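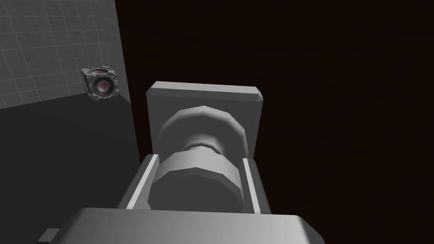
La pinza en el simulador de Braditine, con el cubo del corazón al fondo a la izquierda.

Octubre de 2019

Llevamos una temporada usando Braditine en el almacén de Cordero para ensayar los movimientos de la pinza antes de pasarlos al brazo de la nave, y ya me apetecía contarlo con calma. De aspecto es sobrio, todo gris claro y sin texturas en la pinza, con los cilindros facetados a la vista. A mí me sobra con eso, aunque Ezequiel Sarmiento sigue pidiendo un fondo menos oscuro (y algo de razón tiene).

Lo que más ha cambiado es la mañana de la gente. Olaia Manzano pasó años preparando pedidos a mano y ahora dedica dos horas a probar agarres en pantalla; le ha cogido el gusto, la verdad, y discute los ángulos con Ramiro Goicoechea como si llevaran toda la vida en esto. Otros lo llevan peor — Agustina echa de menos la charla de la cinta, y la entiendo muy bien.

Pegas: el manual es flojo, la licencia para 8 puestos nos salió por 1284 euros y guardar una sesión larga desespera a cualquiera. Tampoco me gustó que la formación fuera aparte.

Le pongo cuatro estrellas y lo renovaremos. Eso sí, pedid la prueba gratuita y sentad delante a quien vaya a usarlo a diario.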